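Brow Lamination and Tint, Session 4: Timing, Patch Tests and Client Records

Hi everybody, and welcome back! These notes go with the session 4 video, so keep them next to you while you watch and scribble all over them. If you missed the consultation material in session 3, please go back and do that first, as I'm going to assume you have your client form filled out and signed.

Patch testing first, and I know you're sick of hearing it from me. I do mine behind the ear or inside the elbow, with a tiny dot of the lifting lotion and a separate dot of the tint already mixed with developer. Two dots, two spots, written down on the card. If a client reacts, you want to know which product did it! Follow the waiting time in your own manufacturer's instructions, and check what your insurer wants too (mine asks for a longer gap than the tint leaflet does, so I go with the longer one).

A returning client gets a new test if she's switched products, been pregnant, started a new medication or had a long break from us. I had a regular who stayed away all winter and was a bit put out when I asked her in for a dot behind the ear. She came in anyway, we had a nice chat, and I tested her again. 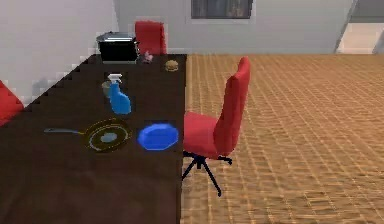

Can I tint straight after laminating?
Go by your product leaflet, but if it allows same-day tinting, cut the tint time down and check early. Freshly laminated hair grabs color fast, and a soft brown can turn into a marker pen brow while you're rinsing your brush.

Now, timing. Fine, fair brows process faster than coarse dark ones, and I'd much rather you check too soon than too late. Set a timer for the shortest time on the leaflet, wipe back a few hairs at the tail, and see if they'll sit where you put them. If they do, take it off. Overprocessed brows go frizzy at the ends and there's no quick fix for that, just conditioning oil and weeks of growing out.

On to lotion placement. Stay on the lower two thirds of the hair and keep off the skin as much as you can. Trevor Haworth, who teaches the Sugden group, likes to work from the tail inward, and I start at the front. Try both on your practice strips and stick with whichever gives you cleaner edges. And go light with the wrap! It only needs to lie flat.

Record cards. Write down product, batch number, processing time for each step, tint shade and anything the client said about her skin. Do it before she leaves the room. I've tried doing a whole day's cards in the evening and I mixed up two tint shades, which is how I ended up making a very awkward phone call.

For homework, please do one full lamination on a practice strip and one on a live model who has had her patch test. Take a before and an after in the same light, no filters, and upload both with a copy of the card (cover the name). Keith Bramwell is marking this unit and he will send it back if the batch number is missing. He sent mine back when I trained with him.

The August intake will be using a revised card with a bigger box for medications. You can stay with the one you have.

Next session is shaping and mapping, so bring string, a white pencil and tweezers you like.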